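The Stenetti render finished at breakfast, all 3140 frames of it, and the ocean looks like gelatin. Very nice gelatin, I should add. I spent most of October on the foam alone.

My mistake was the scale. I'd built the harbor 100 times too small, so the waves slosh like something in a bathtub while a freighter sails through with great dignity.

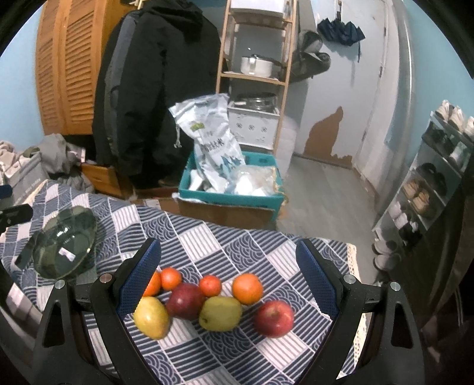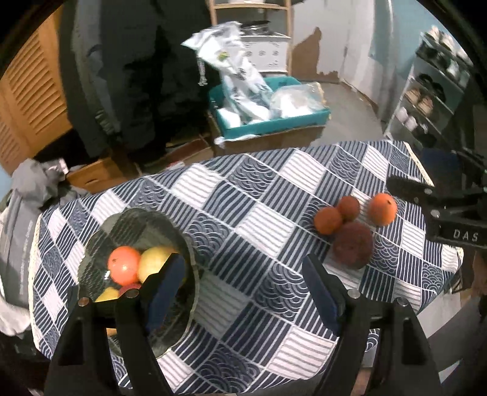
Scaling everything up fixed the slosh and broke the fog, which now stops dead at the pier. I've turned the fog off and am calling it a clear morning. Dramiven, the older machine, is re-rendering the 6 worst shots, with 2 done so far. The freighter still has no anchor.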